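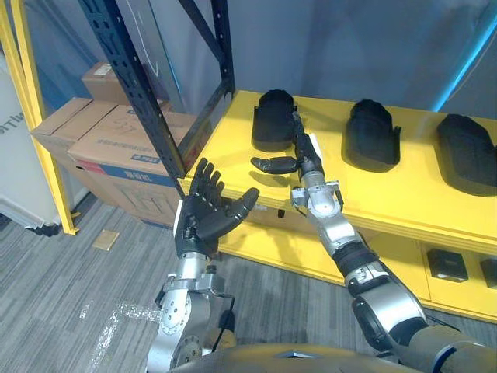
Yellow shelf unit, Santhorpe parts room, with the black shaped pieces on the top shelf.

Flidolwood Parts Room Project
Progress report to the Bjarnason Fund, period ending March

Where we are

The fund paid for two things at Santhorpe: a parts room where small hardware can be found without asking around, and a written list that matches the shelves. The first is partly done. The second is further along on paper than it is in the room, and we would ask the fund to read the numbers below with that in mind.

The list now holds 513 entries. That figure went into our last summary as a success. We are less sure of it today. A good share of the entries were copied from old purchase records, and an entry only tells you that something was bought once. Spot checks on Friday found several lines we could not match to anything on a shelf, and a few items on the shelves with no line at all.

Shelving

The yellow unit is in use. The black sole-shaped pieces have the top shelf, and the small metal parts sit one level down. The plan called for trays on that middle level, and so far the rods, the round discs and the square blocks are lying directly on the metal.

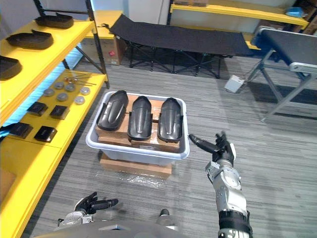
Trays were quoted in the first month and have been put off twice. We were told the delay would not matter, on the grounds that people would keep like with like. We doubt it. Flat round discs slide, and thin rods end up under whatever is set down next. Until the trays are in, we do not think the middle shelf should be reported as finished, whatever the project chart says.

The lower shelf has room to spare. It was meant for the heavier boxes, and moving them there should take one person around 3 hours. It has been on the task list for most of the period.

Labels

Wullum labels were picked for the whole room before anyone had tried them on painted metal. Our own trial covered 4 shelf fronts, too few to prove much either way. We would like a longer trial before the fund pays for the full roll order. 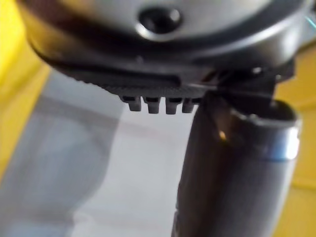
The supplier's claim that labeling cuts search time in half has been repeated in two of our own summaries. We have no measurement from Santhorpe to back it up, and have taken it out of this report.

Spending

Shelving is paid in full. Tray and label money is unspent and should carry over. We are not asking for more.

Next period

Buy the trays. Move the boxes to the lower shelf. Check every line of the list against the room, and strike the ones that cannot be found. We expect the total to go down.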